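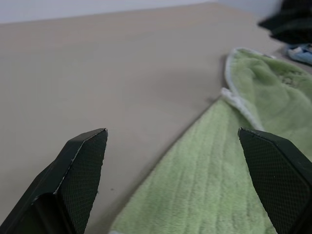

Report the Failures: The Case for Fuller Accounting in Cloth Manipulation Research

Opinion
June 22, 2023

The Gemstead program on household manipulation will publish its second set of results in July. The headline figure is already known within the field: a policy trained on 1850 demonstrations of towel handling, evaluated over 200 trials. This essay concerns the table that sits behind that figure and the argument, made repeatedly during internal review, that such tables belong in an appendix or nowhere at all.

The position taken here is that a success rate for cloth manipulation, published without a full account of the failures, should be regarded as incomplete. Reviewers should ask for that account before acceptance, and laboratories should budget for it at the outset.

Why cloth is different

Rigid objects are forgiving subjects for a summary statistic. A block is in the bin or it is outside the bin. Two observers will rarely disagree, and a third party who repeats the trial can set the block down in very nearly the same place.

A towel offers neither convenience. A green microfiber towel with a white hem, partly folded over on itself at its far end, can lie in more configurations than any protocol can list. The fold may hide a corner. The pile may be matted in one place and raised in another. From a camera at the wrist, with both fingers open in the foreground, the near edge of the cloth can be a long clean diagonal while the far end is a crumpled mass whose layers are difficult to tell apart. A policy that performs well when it is shown the clean edge may have learned very little about the rest.

Under these conditions a single percentage conceals the one thing a reader most needs to know, namely which starting states were counted. Two groups can report identical rates on tasks of very different difficulty, and at present the literature gives the reader few means of detecting it.

What the Drundow protocol asks for

The Drundow protocol, adopted by Gemstead at the start of the present phase, was written with this problem in mind. It requires that every evaluation trial be preceded by a stored view from the wrist camera, taken before the arm moves. It further requires that each failed trial be assigned to one of 9 categories. These include a missed edge, a grasp that closes on two layers when one was intended, a grasp that slips during lifting, and a fold completed in the wrong direction. The last category is reserved for trials the annotator cannot explain.

That final category has drawn the most criticism. Several readers of the draft protocol considered it an invitation to carelessness. Experience has been otherwise. In the first evaluation round, annotators placed more trials in the unexplained category than in any other, and a second reading of the stored views showed that a large share began with the hem curled around a fold. The policy was approaching the pale border as if it were the free edge of the cloth. It was in fact the edge of an upper layer, and the fingers closed on material that could not be lifted without dragging the remainder of the towel across the table.

No success rate would have revealed this. The remedy was modest: the demonstration set was extended from 1000 to 1850 episodes, with the additional episodes drawn mainly from starting states in which the hem was folded back. Whether the remedy was sufficient is a question for the July results, and it would be improper to anticipate them here. The point is that the additional demonstrations were directed at a known weakness. Without the category table, the same effort would have been spent collecting more of everything.

The objection of cost

The most serious objection is one of labor. Annotating failures is slow work, and it falls to the most junior members of a laboratory. The Flemton group, which runs a smaller facility and whose comments on the protocol were detailed and fair, estimated that full compliance would double the time required for each evaluation. Gemstead's own records suggest a smaller burden once annotators have been trained, but the first weeks were difficult, and the objection should not be dismissed.

Two responses may be offered. First, the expense is already being paid, although less visibly. A group that does not know why its policy fails will run further evaluations, collect further demonstrations and adjust parameters on the strength of guesswork. Second, the protocol permits sampling. A laboratory that cannot annotate every failure may annotate a stated fraction, chosen at random, and say so. A partial account that is labeled as partial remains useful to others.

The objection of comparison

A second objection holds that detailed failure tables make results harder to compare. If one laboratory uses 9 categories and another uses its own scheme, the reader is left with two tables that cannot be reconciled.

This is correct, and it is an argument for a common scheme. The Wong benchmark, on which most towel-folding results are now reported, would be the natural place for one. Its current release defines starting states in a single paragraph and leaves the treatment of failed trials to the discretion of the user. That discretion is exercised widely. Some groups restart a trial when the cloth slides off the table — others count it as a failure, and a few omit it from the total. Each practice can be defended. All three appear in the literature under the same column heading.

An amendment to the benchmark need not adopt the Drundow categories as they stand. They were written for one gripper, one table and a small collection of towels, and some will not transfer to garments or bedding. A shorter list, agreed upon by several groups and revised after a year of use, would be preferable to a longer one imposed by a single program.

What is recommended

Pending such an amendment, three practices are within the reach of any group working on cloth. The starting view of every evaluation trial should be stored and released with the results. The rule for discarding or restarting a trial should be stated in the main text. Failed trials should be sorted into named categories, with the counts given, and the unexplained ones should be counted along with the rest.

Gemstead will follow these practices in its own publication. The stored views for all 200 trials will be released together with the category table, and the annotation guide will accompany them. Other groups are invited to repeat the annotation and to report where their judgments differ. Disagreements over the layered-grasp category are expected, as Gemstead's annotators did not always agree on it among themselves, and the guide's wording on that point remains open to revision.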